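4. Page weight and launch problems in the Skatmont rebuild

The second case we studied was the rebuild of a product site run by Skatmont, a supplier of lab and workshop equipment. The old site had 700 pages, most of them written by hand over many years. The new one was built on the Notus content system by a team led by Ruaridh MacKinnon, and its gallery pages carried still pictures taken from simulations.

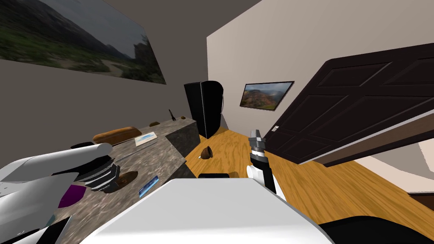
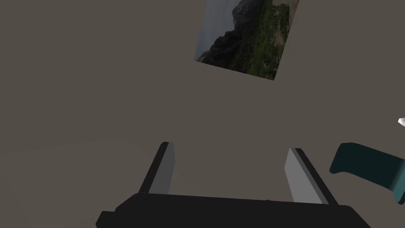
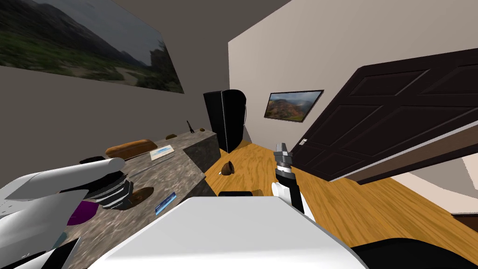 Figure 3. Computer-rendered indoor stills. The first shows two robot arms and a kitchen counter, the second a gripper with nothing between its fingers, and the third a room with an open door.

4.1 Method

We kept a log of every fault reported between the start of testing and the end of June. A fault was counted once, even if several people reported it. Requests for new features were left out. Each fault was given a place (template, content, server or third-party script) and a stage (before or after launch). Two of the authors did this separately and settled the cases where they disagreed by going back to the original report.

Load times were measured with Geddes, a small script that requests a page from a clean browser and records when the main text can be read. We ran it on the old site in the week before launch and on the new site once the server settings had stopped changing.

4.2 Results

The log held 80 faults. Of these, 29 were reported after launch. Template faults were nearly all caught in testing, where the same few layouts were opened again and again. Content faults were not. The test copy of the site had been filled with short sample entries, and the real entries were longer, used older table formats and often pointed to addresses that no longer existed.

The gallery pages were a separate problem. Camus, the image plug-in chosen for the project, made smaller copies of each picture when it was uploaded by an editor. Pictures moved over in bulk skipped this step, so full-size files were served to phones. On the test server this went unnoticed, as the testers were on the office network. The fix took 2 days and involved no change to the templates.

MacKinnon's team also found that redirects had been written for product pages but not for their printable versions. Customers had linked to the printable versions from their own order forms, and these links failed from the Friday of the launch until a general rule was added the following week.

4.3 Limits of the case

The log depends on what people chose to report. Editors at Skatmont had a direct line to the developers and used it freely, while visitors had only a contact form, which was itself faulty for part of the period. Faults seen only by visitors are therefore likely to be undercounted. We also have no comparable log for the old site, and so cannot say whether the number of open faults rose or fell as a result of the rebuild.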